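Can a robot do my chores yet?

I went to Rasport in March with one question, and it was a selfish one. I have a dishwasher I hate emptying. Could somebody please sell me a machine that does it?

The short answer from the people at Cinier is no, not this year. The longer answer took up most of my afternoon and two cups of very bad coffee.

They teach by hand here. You squeeze a gripper, pick up a cup, put it down, then do it again 40 times before lunch. My first try got the cup as far as the edge of the table (sorry, cup). 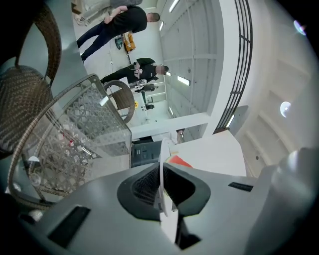 Cups are the easy part, I was told. On a good day their robot gets 95 out of 100 onto the shelf, and that sounds great until you picture the other five on your kitchen floor! Towels are worse. Folding one took 14 minutes, and I've seen neater work from my nephew.

Over at Khaemba, a rival shop, they skip homes and stick to packing boxes. Same box, same shelf, around 400 times a shift - and there the machines already earn their keep. My kitchen never looks the same two days running.

So I drove home and emptied the dishwasher.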